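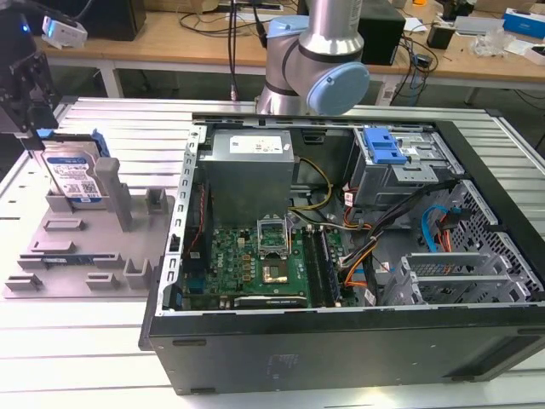
Search our catalog Go

Home Books Authors Schools & Libraries Contact

May
By the Tronon Publicity Desk

Tronon Announces a New Picture Book for Young Readers, "The Goose Who Kept the Mail"

LEDAVDALE — Tronon is delighted to share the news that its newest picture book, "The Goose Who Kept the Mail," will arrive in bookstores and libraries this fall, and we could not be happier to be sending it out into the world at last!

Set in a river town much like our own, the 32-page hardcover follows a stubborn goose who moves into an abandoned mailbox and begins, quite by accident, to read everybody's letters. There are birthday cards, a long apology between two sisters, and one very small envelope with no address on it — and it is that last one that sends her out the door and off across the county.
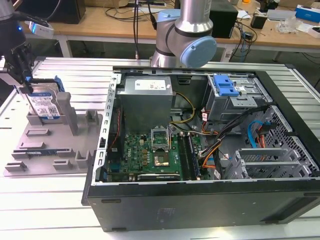
The story is written for children who are just starting to read along with a grown-up, though we suspect that plenty of grandparents will be asking for their own copy (several of ours already have).

Before the release, Tronon will give 400 copies to elementary school classrooms in and near Ledavdale, with help from our good friends at the Nguyen-Tran bookshop. The shop will also host 2 story hours, both starting at 10 in the morning, with goose-shaped cookies and plenty of room on the rug.

An audio edition from Zekex will follow in the winter. Teachers and librarians who would like a reading guide are warmly invited to write to us through the Contact page.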